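Caderno de oficina – embalagens
24 de abril
Sanne Maes

Imprimir | Enviar por e-mail

Continuação da soldadura dos saquinhos para as lascas de mandioca. Na última vez ficámos com a barra a 118 graus e o Muthu não estava contente com os cantos, onde a dobra lateral faz quatro camadas de filme em vez de duas. Hoje mantive a temperatura e mudei só o tempo de pressão. Com um segundo, o canto abre quando puxo com os dedos. Com um segundo e meio já não abre, mas o filme fica um pouco enrugado do lado da lâmina. Dois segundos é demais para o filme fino da Clamico, que começa a encolher e puxa a impressão para cima.

Usei sempre filme do mesmo rolo, saquinho de 50 gramas, sem produto dentro. Falta repetir com produto, porque o pó do tempero vai parar à zona da soldadura e ali muda tudo. A Wulan propõe encher com um funil mais comprido. Tenho dúvida se o funil passa na boca do saquinho pequeno, é preciso medir.

Teste do balde (saquinho debaixo de água, apertar devagar, procurar bolhas): onze saquinhos soldados com um segundo e meio, dois com bolhas, os dois no canto esquerdo. Sempre o esquerdo. Desmontei a cobertura da barra e o teflon está gasto desse lado. Pedi teflon novo à Namboodiri, chega na outra semana. Até lá não vale a pena fazer mais séries.

Passei o resto da tarde com o texto do verso. A versão para exportação precisa de caber em duas línguas e a Seraina insiste em letra maior. Eu também gostaria, mas a tabela nutricional ocupa já um terço da altura e o código de barras não pode ficar em cima da dobra.

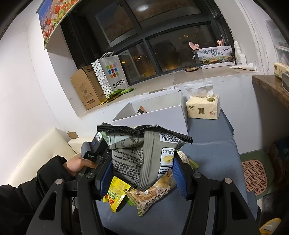
Verso com texto em chinês, tabela nutricional e código de barras.

Duas coisas para decidir com a Seraina. Primeiro, se a tabela leva a coluna das percentagens. Se levar, é preciso pôr também a frase da dose de referência com as 2000 quilocalorias, e essa frase é comprida em todas as línguas. Segundo, a margem em cima. A zona da soldadura come mais altura do que estava no desenho da Gelero, e na prova impressa a primeira linha dos ingredientes ficou metade dentro das estrias. Baixei todo o bloco oito milímetros.

O preto pequeno imprime bem sobre fundo claro. Sobre o verde que escolhemos em outubro perde-se um pouco, principalmente nos acentos – o «ã» de «amendoim e grão» parecia um «a» com sujidade. Experimentar o mesmo texto com peso médio.

Para fazer:
– medir a boca do saquinho e o funil
– trocar o teflon, repetir o teste do balde com tempero
– prova do verso com letra de peso médio
– perguntar à Clamico se têm o mesmo filme um pouco mais grosso

Comentários (3)

Muthu Reddy: O lado esquerdo já dava problema com os sacos grandes. Vê também se a borracha por baixo está direita, eu acho que tem uma cova.

Wulan Tarigan: Medi o funil, na ponta tem 38 mm por fora. Entra, mas justo.

Seraina Wallner: Prefiro ficar com as percentagens. Corto eu a frase da conservação, está repetida.

Contacto: oficina de embalagens, extensão 4 | © Nunau | Voltar ao topo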